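The spare room that ate my weekends

I grew up in a house in Dustthorpe where nothing was ever thrown away, so you can probably guess what my own spare room looked like by last December. Coats, suitcases, a broken fan heater, three sets of curtains from a flat I left when I was 26. My sister wanted to stay for Christmas and I had to tell her the bed was under there somewhere (it was, we found it, she slept on it with a box of jigsaws at her feet).

So this year I did what everybody I know seems to be doing and went a bit mad for storage. There's a shop on the ring road at Keltness that sells nothing but boxes, tubs, hooks and those bags you suck the air out of. I went in for one thing to put scarves in and came out £56 poorer! The scarves are still on the back of the door, by the way.

My trouble is that I love the buying part. A new box feels like a job done. You carry it upstairs, you fold back the flaps, you admire it, and then you put the kettle on and the box sits there for a fortnight with a single glove in it. 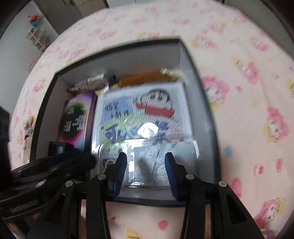 Then a friend put me on to Clustero, an app where you log every single thing you own, room by room. I lasted 15 days. It sends you a cheery little message each evening, and by the second week I was hiding from my own phone. My total when I gave up stood at 2,034 items and I hadn't even started on the kitchen drawers. I did learn that I own 18 pillowcases and only four pillows, which has bothered me ever since.

What worked in the end was much duller. I do one shelf on a Sunday morning with the radio on, and I stop when the programme finishes, even if there's a heap on the carpet. Anything I can't decide about goes in a bag by the front door, and if I walk past it all week without wanting something out of it, off it goes to the charity shop. The women in there know me now. They've started asking if I'm moving house!

I haven't become a tidy person, mind you. There's still a suitcase I won't open, full of things from a long trip to Tanasarn, tickets and shells and a sarong that smells of sun cream, and I've decided it can stay exactly where it is. My sister is coming again this Christmas and she's asked for the jigsaws to be moved. I've put them on top of the wardrobe, next to the fan heater.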